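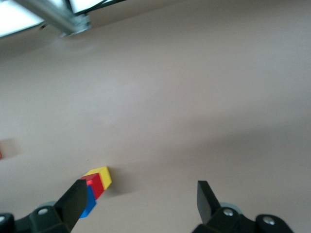 A pale, matt tabletop.

Tuesday, by Aled Yorath
Last updated 4.15pm

Mrs Kılıçarslan has sold second-hand furniture in Clercombe long enough to be suspicious of the word "restored". So am I, which is why I went to ask her about the new grading labels that dealers in the town have been sticking on everything since June.

The scheme is run by a firm called Ruder. A dealer pays £163 a year, fills in a form for each piece and gets back a mark out of 100. The mark goes on a green tag. Shoppers are told it covers condition, age and "remaining life".

"Remaining life," she said. "Of a table. I asked them how they worked that out and they sent me a leaflet."

Had anyone come to look at the stock? She laughed. "No. They go by what I write down. I could put a chest of drawers in at 90 and it would come back at 90, near enough."

I put it to her that she had signed up all the same. She didn't like the question much. "The shop over the road had the tags and I didn't. People were coming in and asking where mine were. What would you do?"

I said I would probably have paid too, though I'd have moaned about it.

"Well, I moaned."

Ruder's leaflet says tagged furniture sells faster, and gives about 700 sales as proof. It doesn't say how long those pieces had been sitting in shops, or what they went for. Mrs Kılıçarslan keeps her own book, in pencil, and let me read the summer pages. She had sold 109 pieces, tagged and untagged, and neither of us could find a pattern in it. Chairs went. Wardrobes didn't. "Wardrobes never do," she said.

She is kinder about Lerketti, the wax most of the local dealers use, but only a bit. "It's wax. It smells nice. If a drawer sticks it'll still stick."

So how should a buyer judge a table? "Get under it. Look at the joints, push it sideways. If the seller minds you doing that, go home." She thinks the tops get far too much attention - a top can be sanded in an afternoon, and a bad leg will cost you more than the table did.

She hasn't decided whether to pay Ruder again next year. The shop over the road already has.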